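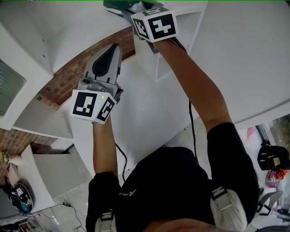
Rechercher sur le blog
OK
Dernière mise à jour : 1 avril 2020

Bon. Les chaussures. Je m'y suis enfin mise, depuis le temps que j'en parle.

Pour ceux qui débarquent : l'étagère blanche devant le mur de briques, celle qui devait être « pour les livres et deux ou trois jolies choses ». Eh bien les livres sont restés dans les cartons de la cave et ce sont les chaussures qui ont gagné. Toutes. Les baskets, les bottes de pluie, les sandales qu'on garde au cas où. Au début bien alignées, ensuite en tas, et pour finir par terre devant, parce que se baisser pour viser une case, c'est trop demander à 8 h du matin.

Donc grand tri. J'ai tout sorti d'un coup, grosse erreur. On ne pouvait plus marcher. Si vous le faites chez vous, allez-y case par case, vraiment.

Ce qui part : les ballerines qui font mal (quatre ans que je me dis qu'elles vont se détendre), les bottines au talon mangé, une paire de tennis dont la semelle baille. Ce qui reste et qui ne devrait pas : mes Kovstead de rando. Elles ont pris l'eau tout l'hiver, elles sentent le chien mouillé, je n'ai pas de chien. Mais on a fait Sidcombe ensemble, sous la pluie du début à la fin, je ne peux pas. Elles vont en bas, au fond, on n'en parle plus.

Le système, maintenant. Rien de révolutionnaire. En haut, ce qu'on ne met qu'une saison sur deux. A hauteur de main, les baskets de tous les jours, une paire par case, pointe vers le mur. J'ai essayé pointe vers soi, c'est plus joli, mais on attrape moins bien par le talon et on fait tomber la voisine. En bas, les trucs lourds et les trucs sales. J'ai mis du papier journal dessous, à changer quand j'y pense, donc jamais.

Les cases sont un peu justes pour les bottes. Il faut les coucher. J'avais repéré des séparateurs de chez Shim, le genre qui permet d'empiler deux paires l'une sur l'autre, on peut gagner jusqu'à 30 % de place d'après la notice. Testé avec un seul pour l'instant. Pour des baskets basses ça va, dès que ça monte à la cheville ça coince. Je n'en rachète pas.

Nettoyage : savon noir, vieille brosse à dents, eau tiède, pas de machine. Je sais que tout le monde passe ses baskets en machine. Moi j'ai perdu une paire comme ça, décollée net, alors brosse à dents. Les lacets à part dans un bol. Compter 5 minutes par chaussure si elle n'est pas trop crottée, le double sinon. Semelles intérieures dehors sur le rebord de la fenêtre, store remonté, et on n'y touche plus jusqu'au lendemain. Pour les odeurs, bicarbonate, une cuillère dans chaque, on secoue au dessus de la poubelle après. Ca marche moyen sur les Kovstead, voir plus haut.

J'ai aussi passé l'étagère à l'éponge avant de tout remettre. Le blanc c'est très bien jusqu'au jour où on vide les cases. Des traces noires partout, et du sable ! Du sable de l'été dernier, je suppose, ou de celui d'avant. Et derrière, contre les briques, une poussière rouge qui tombe toute seule du mur et qu'il faudra bien traiter un jour. Quelqu'un m'a conseillé un vernis mat en commentaire, j'ai perdu le message, si vous vous reconnaissez remettez-moi la référence svp.

Trouvé au fond d'une case : deux pièces, un chausse-pied, la clef du cadenas de vélo que j'ai fait couper en mai dernier. Et une chaussette d'enfant. Il n'y a pas d'enfant ici.

Reste le problème de l'entrée, où il y a toujours une ou deux paires qui trainent. J'hésite entre un banc avec coffre et un simple bac. Le banc Pavlow me plaît bien mais il est profond, on ne pourrait plus ouvrir la porte en grand. Le bac, je sais comment ça finit, on jette tout dedans et on cherche la gauche pendant une heure. Si vous avez un meuble étroit à me recommander, je prends, même moche.

La plante jaunit toujours, merci à celles qui demandent. J'ai réduit l'arrosage, je l'ai tournée, j'attends. Peut-être un autre pot.

La prochaine fois les manteaux, ou alors les câbles, il y en a par terre un peu partout et ça m'énerve plus que les manteaux. Je file, j'ai des lacets qui trempent depuis ce matin.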